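Range meeting, December – minutes
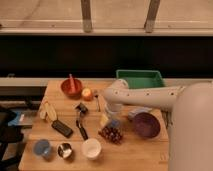 *Butcher-block table with green tray.*

**1. Previous minutes**

Agreed as correct. The swatch books have gone out to all stockists except two.

**2. Plodetico bed frames**

The cot bed will be sold in oak and painted white from the spring list. The painted version has a longer lead time, and the shop page must say so next to the price. The toddler rail stays a separate item. It was asked whether the under-bed drawer fits both sizes. It fits the larger one only – the leaflet is wrong and will be reprinted in a run of 200.

**3. Upholstery fabrics**

Stemico has dropped four of the plain linens. That leaves 27 cloths on the card. Customers sending their own fabric are still cutting it too short for the wing chair, so the order form will ask for an extra 30 cm. Fire labels must be stitched in before the chairs are packed.

**4. Athumani rugs**

Samples have arrived. The meeting liked the flat weave but not the fringe. A price without the fringe is to be asked for. No order yet.

**5. Deliveries**

Trirkau can offer a two-person service to upstairs rooms. Sunday slots cost more and will not be advertised. Returned chairs are to be checked on arrival and photographed before any refund.

**6. Any other business**

The spare headboards in the back store will go in the sale at cost.

Next meeting at 2 pm, in the showroom.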